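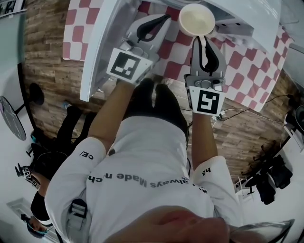 ## Garkgate: Markererkennung und Zeitabgleich für Handgreifer

Schön, dass du hierher gefunden hast! Garkgate ist unser kleines Werkzeugpaket, das aus Aufnahmen mit Handgreifern saubere Trajektorien macht. Es liest die Kopfansicht (starkes Weitwinkelbild, steil nach unten) ein, sucht die quadratischen Schwarz-Weiß-Marker auf den weißen Greifergehäusen und rechnet daraus die Lage beider Greifer im Kopfkoordinatensystem.

### Was drin ist

- `entzerren/` – Fischaugenmodell samt Kalibrierung. Bitte immer zuerst laufen lassen, am Bildrand sind Wände und Boden sonst hoffnungslos krumm.
- `marker/` – Detektor und Zuordnung links/rechts. Gemeint ist immer die Hand der tragenden Person: Der Greifer in der rechten Hand kann im Bild durchaus links liegen!
- `sync/` – Abgleich der Zeitstempel von Kopf- und Greiferkameras

Der aktuelle Stand umfasst 2.337 Episoden, davon 2.065 mit durchgehend gültiger Pose für beide Hände.

### Loslegen

```
pip install -e .
garkgate run --in episoden/ --limit 500
```

### Bekannte Macken

Trägt im Hintergrund noch jemand einen Greifer mit Marker, landet der gern als dritte Spur in der Ausgabe. Mit `--min-kante 18` (Kantenlänge in Pixeln) fallen die kleinen, weit entfernten Marker weg. Helle Flüssigkeit in weißen Schüsseln mag die Tiefenschätzung leider gar nicht, daran sitzt Krishnamoorthy Suvarna seit Mai.

Fragen zur Kalibrierung gern an Eulalia Sosa, am liebsten mit angehängter Logdatei.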